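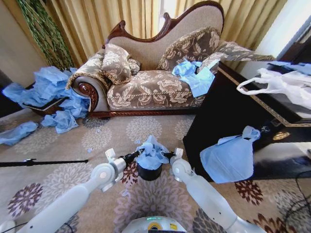
Sinda gas project clears its last big hurdle

OMORUM, February 17, 2026 - After years of false starts, the Sinda gas field finally has a development plan that everyone involved has signed, and it's a good one. The two partners, Skitero and Tan, will drill offshore and send the gas through an 80-kilometer pipeline to a new processing plant outside Omorum.

The plant is designed to handle 200 million cubic feet a day. Gas from the older oil wells nearby, now burned off at the flare stacks, will go into the same line, so fuel that has been lighting up the night sky can run power stations instead!

Skitero will operate the field and Tan will build the plant. Talks had stalled in January over who would pay for the pipeline, and the answer is refreshingly simple: the two companies split the bill evenly, and the state gets an option to buy in later.

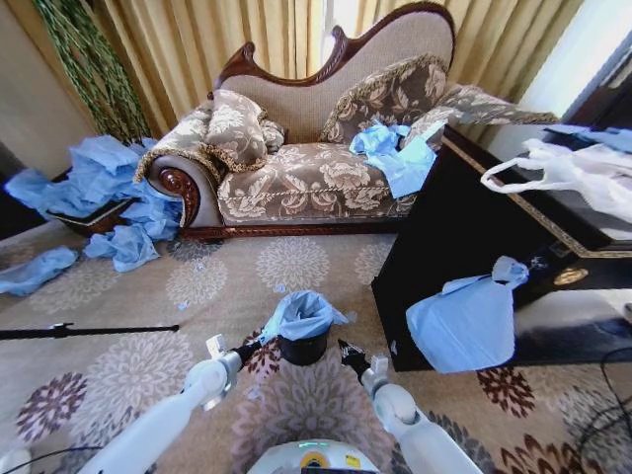 Johannes Pretorius called the pipeline deal "the piece we'd been missing" and said he expects the first welding contracts to go out before the rains. Pieter Ngubane was pleased too, though he wants the price for local power stations put in writing before any gas is promised for export. The pricing talks resume next month in Omorum.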